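Cliler Opens an Alumni Network for People Who Have Received the Email

BROLTPORT, Oct 11, 2021. Cliler, a small social network with no ads and very few opinions about your career, today opened a members' area for people laid off by technology companies. It is called Stuvel. The name tested better than "Impacted," a word most of the test group had already met in a subject line.

Stuvel lets former co-workers find each other after the company chat goes dark, which tends to happen while someone is still typing goodbye. Members can form groups by old employer, swap job leads and compare the wording of their farewell letters. In the trial run, 311 people uploaded theirs. Of those, 200 thanked the reader for an incredible journey.

"I was let go in a video call with 130 people and my microphone was muted by the host," said Jussara Medeiros, founder of Cliler. "I had a pretty good question, too. I've since posted it on Stuvel, where it got 20 replies."

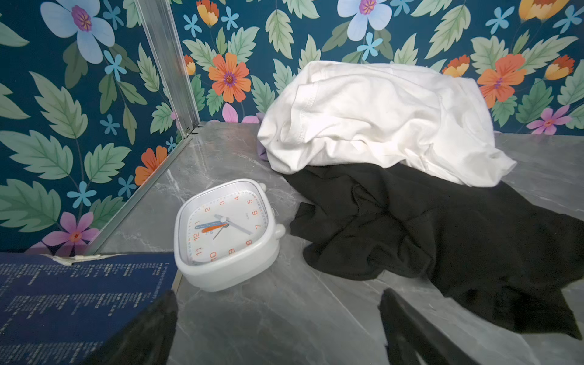

Marble-look gray against a floral wall on deep teal.

Posts appear in the order they were written. There is no ranking system deciding that a stranger's promotion is what a newly unemployed person needs to see at breakfast. Recruiters may join, but must list a salary before sending a message. Several have described this rule as hostile.

Gervásio Marinho, who runs member support, spent nine years at the software firm Hartley and left with a tote bag. "People want their friends back and they want to know how long the health coverage lasts," he said. "We can help with the first one."

Membership is free until December and paid by subscription after that. Anyone out of work can ask for the fee to be waived, and the form is one line long. 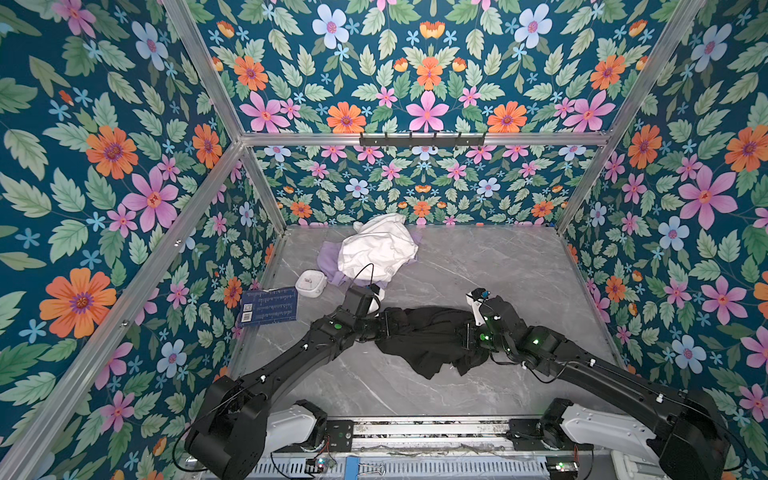

Can my former employer see what I post?
Groups are closed to current managers of the company in question, and posts don't show up in search engines. Former managers are let in, provided they were laid off too.

Press contact: Jussara Medeiros, Cliler, Broltport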